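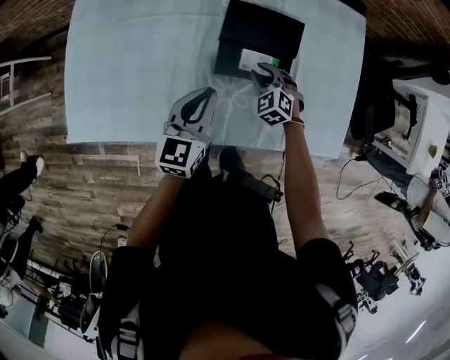 Repairing and Storing Paperback Novels at Home

Updated 2/23/24 by Yaneth Ccori

Most paperback novels are perfect bound: the pages are trimmed at the spine, roughened, and held to the cover by a single layer of hot-melt glue. The glue stiffens with age and cracks where the book is opened most often. The methods below are for reading copies only. Signed books, first printings and anything with resale value should go to a conservator.

Loose single page

Use PVA glue sold for bookbinding. School glue yellows, and rubber cement lets go within a few years.

1. Brush old glue crumbs out of the gutter with a dry, stiff brush.
2. Lay the loose page on scrap paper and cover all but the last 1/16 inch of the inner edge with a second sheet.
3. Brush a thin line of PVA onto the exposed edge, stroking outward.
4. Seat the page in the gutter and line up the top edge first. If the outer edge sticks out, it was not seated deep enough.
5. Put wax paper on both sides, close the book, and leave it under weight overnight.

More than four loose pages in a row should be treated as a cracked spine.

Cracked spine

Open the book at the crack and check whether the cover is still attached behind it. If it is, run a bead of PVA down the crack with a knitting needle, close the book, and rub the spine with the side of a bone folder. Stand it spine down between two bricks wrapped in paper. If the cover has separated, remove it completely, scrape the spine of the text block with a dull knife, apply two coats of glue, and reattach the cover while the second coat is tacky. The first coat should dry clear before the second goes on.

A 144-page novella can be clamped with bulldog clips and two strips of wood. A 1,000-page saga needs a proper press, or it will set with a lean.

Price stickers and residue

Warm the sticker with a hair dryer on low for 20 seconds and peel it back at a flat angle. Residue on coated covers comes off with a little lighter fluid on a cotton swab, used near an open window and away from any flame. Uncoated covers absorb the fluid and stain. On those, use a crepe eraser and accept a faint mark.

Smoke and mildew odor

Put the book, fanned open, in a lidded tote with an open dish of baking soda. The powder must not touch the paper. Change it weekly. Mild odor takes two weeks; Bezawit Ambaye has needed six for thrillers from a smoker's house. Active mildew (fuzzy, smears when touched) is a separate problem — bag the book and keep it away from the others.

Shelving and boxes

Shelve paperbacks upright and snug, but loose enough that one can be pulled out by its sides. Double rows are fine on an inside wall. On an outside wall the back row collects damp.

For boxes, small cartons are better. Pack books flat or spine down, never spine up, and fill gaps with plain paper. Newsprint transfers ink. An attic in July is hot enough to soften hot-melt glue, and books packed tightly there can come out warped. A closet floor is acceptable if the box sits on a slat or two.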